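Gusirach Adds Repair Service for Seams and Sink Cutouts in Stone and Solid Surface Countertops

Company will take on countertops it did not install, starting in November

SKOSTBY - Gusirach, a maker and installer of kitchen and bathroom countertops, will begin offering a repair service for countertop seams and sink cutouts in November. The service is open to homeowners, landlords and building managers in Skostby and Plurov. It covers natural stone, engineered stone and solid surface tops, including tops that were made and installed by other companies.

Until now, Gusirach has repaired only its own work during the warranty period. Customers with older countertops were referred elsewhere or quoted a price for a full replacement. The company received 153 requests last year for work on tops it had not installed. Most of them concerned the joint between two pieces of countertop or the bead of sealant around a sink.

The new service is handled by a separate crew with its own van and its own schedule. Installation customers will not see a change in lead times.

What the service covers

Seam work includes cleaning out old adhesive, filling with color-matched resin, leveling and polishing. Where the two sides of a seam have moved out of level, the crew will first check the cabinets underneath. A top that has been shimmed poorly will usually open up again if only the seam is filled, and the cabinets may need to be leveled before any resin goes in. Cabinet leveling is quoted separately.

Sink work includes removing and replacing sealant, refitting the clips or brackets that hold an undermount sink, and repairing chips along the edge of the cutout. The crew can reset most sinks without removing the countertop. Heavy cast iron sinks and farmhouse sinks need a second visit with support equipment.
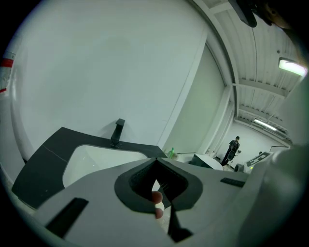 Dark tops are priced the same as light ones, but the company asks customers to allow more time for them. Black and dark gray resins must be mixed in small batches and checked under the room's own lighting. Polishing marks also show more easily on a dark surface. A seam repair on a light speckled top normally takes one morning. On a solid black top, the crew will book the full day.

The service does not cover laminate, tile, concrete or wood. It also does not cover cracks that run from a sink cutout to the front edge of the top. Gusirach considers these structural and will recommend replacement of the affected section.

Pricing

A single seam of up to 76 centimeters has a fixed price, as does the resealing of one standard sink. Both prices include travel within the service area, materials and cleanup. Longer seams, second sinks and chip repairs are quoted from photos. Customers should send one photo of the whole countertop and one close photo of each problem area, along with the type of material if it is known. A written quote is sent within two working days.

There is no charge for a quote. If the crew arrives and finds that the repair cannot be done, the customer pays only a call-out fee, and the fee is credited toward any replacement top ordered from Gusirach within the next six months.

All repairs carry a two-year guarantee against separation of the filled seam or failure of the sealant. The guarantee does not apply where the sink or faucet has been removed by someone else after the repair.

Tested in rental housing

The company tried out the service this year at Kovalchuk, a rental complex in Plurov with 600 apartments. The crew worked building by building and repaired seams and sinks in units that were between tenants. The work let the owner keep existing tops in kitchens that had been scheduled for replacement. Following the trial, Gusirach changed the sealant it uses around undermount sinks and added a return check on larger jobs.

Building managers who book 10 or more units at one time will receive a reduced rate and a single point of contact. The crew will provide a short written record for each unit, listing the material, the resin color used and the work done. Tenants do not need to be home during the repair, but the kitchen counter must be cleared and the cabinet under the sink emptied before the crew arrives.

Preparing for a visit

Customers are asked to stop using the sink the evening before the appointment and leave the area around it to air dry. New sealant needs 24 hours before the sink can be used again. Filled seams can be wiped down the same day, but hot pans and heavy appliances should be kept off them for two days.

Booking

Requests can be made through the Gusirach website or at the Skostby showroom, which is open until 7 p.m. on Wednesday and until 5 p.m. on other weekdays. Color samples for the repair resins are on display at the showroom.

About Gusirach

Gusirach makes and installs countertops, backsplashes and window sills for homes and small businesses. Its workshop and showroom are in Skostby.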